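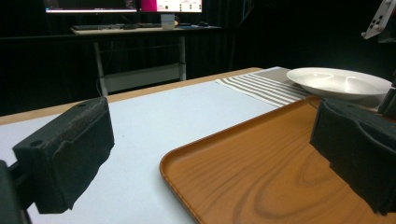
Jivholm Serving Tray

Hi, I'm Imelda Panganiban, and I run the little Illildale shop page you've landed on. I've been using the Jivholm at home since May and I like it enough to go on a bit, so bear with me!

It's a rectangular tray with rounded corners, a raised rim that goes all along the edge, and a printed wood grain in a warm orange-brown. The grain is the loud kind, with big swirls and ovals. My sister thinks it's too much. I think a table with a pale top needs something like that on it, and mine is very pale.

On the table

I'm forever moving things around before people come over (usually at five in the afternoon, when I should be cooking). What I keep coming back to is the tray at the front of the table and a striped cloth behind it, with a white plate on the stripes. The plain plate calms the whole thing down, and you still get plenty of color from the tray.

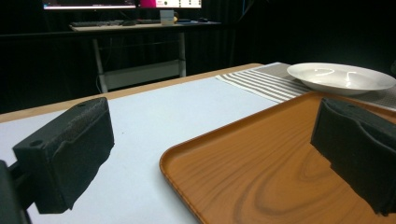

Carrying things

The rim is rounded, so it's comfortable to hold — no sharp edge digging into your fingers on the way out to the porch. I can get 2 dinner plates and 3 glasses on mine if I'm careful. Soup, I carry separately. I learned that one on the stairs.

Cleaning

Warm water, a drop of dish soap, a soft cloth, done. I dry it right away so the finish doesn't get water spots. Please don't put it in the dishwasher or the oven, and skip the scratchy sponges. If you stack a couple of them, slip a dish towel in between.

What goes with it

The Flistby plate is my pick, shallow and glossy and white, and it goes with pretty much everything I own. For something underneath, stripes in quiet colors work best with all that grain. I'd stay away from a busy floral, but it's your table!
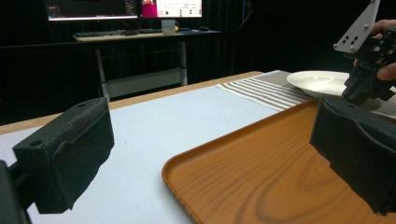 Ordering

The Jivholm comes in one color, Tan, which is a funny name for something this orange, but that's what's on the box. We have 100 in this batch. Limit is 2 per order until the next delivery gets here. The plate and the cloth are sold separately.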